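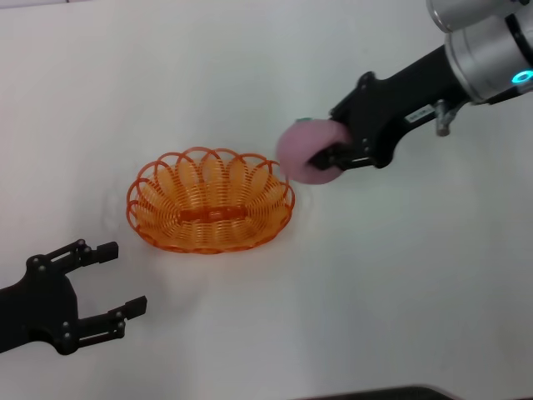

stallsrowQ
Has anyone here been to the new Teltska at the Gretdale Playhouse yet? I went to the second preview and I'm still arguing with myself on the tram. For those who missed the announcement, it's the Spahić play about the ferry family, cut from three acts to one long one, no interval, and the orchestra pit has been covered over to bring the stage out to row C. The new set has a back wall made of giant plastic loops, all lit from behind in amber. If you've ever seen an empty orange basket with a scalloped rim and light coming through the weave, you've seen Act One. And Act Two, if there were one. I liked the acting very much. I couldn't hear a third of it.

mezzanine_moth
Couldn't hear it from where? I was upstairs, row F, and got every word, including several from the gentleman behind me.

stallsrowQ
Row Q, under the overhang. The clue is in the name.

oldprompt56
Under the overhang has been a dead spot for as long as I've been going, and I started when the place still did a Christmas panto with a real goat. They put new carpet in during the last refurb and it swallowed whatever was left. Never sit behind row M. I used to have this written on a card in my wallet.

As for the cut: I'm against it. The second act is where the grandmother finally gets to speak, and they've given half her speech to the son. Why? He'd been talking for an hour already.

BhavanaPoojary
Different view from me. I saw the full version years ago in a school hall in Ballarat and the second act went on so long that somebody's dad went out and moved the car. Spahić was a lovely writer of first acts. The new cut gets you to the letter while you still care who wrote it, and the grandmother is better for having less to say. She just sits there peeling a mandarin and you can't look at anyone else.

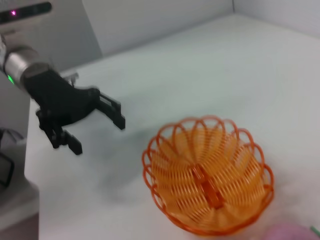 My actual grumble is the price. I paid $56 for a restricted view, and the restriction was a speaker stack. I'm told it was there to help with the sound. Perhaps it did, for the people who weren't behind it.

oldprompt56
A mandarin is not a monologue, Bhavana.

BhavanaPoojary
This one was.

tabs_in
Can I put in a word for the design? Stisa did it on what I gather was a tiny budget, and I thought the loops were gorgeous, especially in the storm when the colour drops out and they go grey. Much better than the last production, which had 200 metres of blue parachute silk and a wind machine that blew the programmes off people's laps.

mezzanine_moth
I enjoyed that wind machine. It was a hot night.

stallsrowQ
I don't mind the loops in themselves. I mind that the cast spends the storm standing behind them. We had eight good actors on that stage and for ten minutes I was watching knees.

tabs_in
That'll be the seats again, the rake is awful downstairs. From the circle you can see whole people.

oldprompt56
Does anyone know if they've kept the song? My wife will only come if they've kept the song.

BhavanaPoojary
They've kept one verse, and it's sung off. She'd want to be on the left side to catch it.

oldprompt56
One verse. Right. I'll tell her it's a concert.

mezzanine_moth
For anybody still booking: it starts at 8 sharp and with no interval they won't let latecomers in at all. The foyer has a little screen you can watch on, and a bloke I got chatting to afterwards said the sound was excellent out there.

stallsrowQ
Of course it was. I've swapped my return ticket for the circle. Will report back in December, if I can hear enough to report.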